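Chapter 6
Clearing Surfaces: Soft Items and Glass-Topped Tables

6.1 Scope of the chapter

Chapter 5 dealt with hard items on shelves. The present chapter covers soft items (plush toys, cushions, folded throws) and the low tables on which they collect. The method follows the room order set out by Helmut Albers in the Marlow course notes: surfaces first, then seating, then floor. Readers using the October printing should note that sections 6.3 and 6.4 have changed places.

6.2 Handling plush toys

A plush toy is lifted by the body. Ears, limbs and sewn-on parts are attached with short seams and should not carry the weight of the toy. Long or curly pile is gripped with the whole hand, as pinching with the fingertips pulls at single tufts. The free hand stays open and clear of the table edge. Toys are moved one at a time to the storage basket and placed, seams down, in a single layer where space allows.
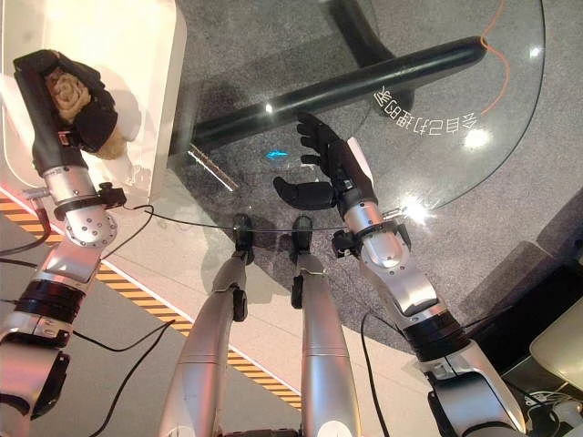 Why is a glass tabletop cleared completely before it is wiped?
Grit trapped under an object is dragged across the glass when the object is pushed aside, and it can leave fine scratches. Lifting everything off first also shows up marks that would otherwise be missed.

Round tops need a little more care than square ones. There is no corner to serve as a starting point, so the cloth is worked from the centre outwards in overlapping arcs, and the rim is wiped last. Where the base can be seen through the glass, the underside is cleaned in the same session - dust on the lower face is easily mistaken for streaks on the upper one.

6.3 Terms used

Pile: the raised fibres of a plush fabric.
Rim: the outer 10 cm of a tabletop, measured inwards from the edge.
Holding place: a temporary position for items awaiting storage. The seat of a chair is acceptable - the floor is not.

Exercises on these terms are given in section 6.8. The care of fabric covers is treated separately in Chapter 12.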